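Ticket 371
Subject: Wiring table, loose leads and connector
Site: Siltbridge, bench 4
Opened by: Park
Assigned to: Ro-un Ji
Status: Open, waiting on parts
Priority: Normal

Reported problem
The lead set for the Zornumo lamp drops out when the plug is moved. Lamp comes back if you push the wires toward the plug. Started in August after the leads were swapped. No burning smell, no tripped breaker.

9:41 a.m. Ro-un Ji
Please don't tidy the table first. I want the wires left as they are before anyone straightens them.

10:15 a.m. Park
Attached. Colored wires and a connector on the wood tabletop in both.
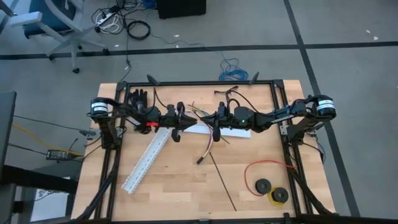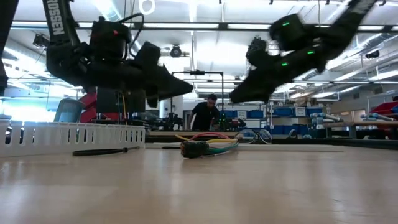
10:40 a.m. Ro-un Ji
Thanks. Do these in order and write down what you get after each one.

1. Lamp supply off and unplugged.
2. Meter on continuity. One probe in the connector, the other on the far end of the same wire. Bend the wire gently near the connector while you watch the reading.
3. Repeat for each color. Yellow first, it was the one that got re-crimped.
4. Tug each wire lightly. If one slides, stop there and tell me which.

11:25 a.m. Park
Yellow cuts in and out when bent. It also slides back a little when tugged. The others hold steady. Tried yellow again with the meter leads swapped, same result.

11:32 a.m. Ro-un Ji
Then the yellow terminal isn't locked in the housing. Pull it out and look at the small tab on the side. If it's flat, lift it with a pick and push it back in until it clicks.

1:10 p.m. Park
Tab was flat. Lifted it and reseated, no click. Second try clicked but it pulled out again with a light tug. I think the tab is worn out.

1:18 p.m. Ro-un Ji
Agreed, don't keep bending it. I've ordered a bag of terminals from Widateo, part 77 on the stock sheet. Label the lead set and leave the lamp unplugged until they come in. Crimp a new one on yellow, then rerun steps 2 and 4.

1:20 p.m. Park
Labeled and unplugged. Is the old crimp tool OK for these or do I need the one from the office?

1:34 p.m. Ro-un Ji
Office one.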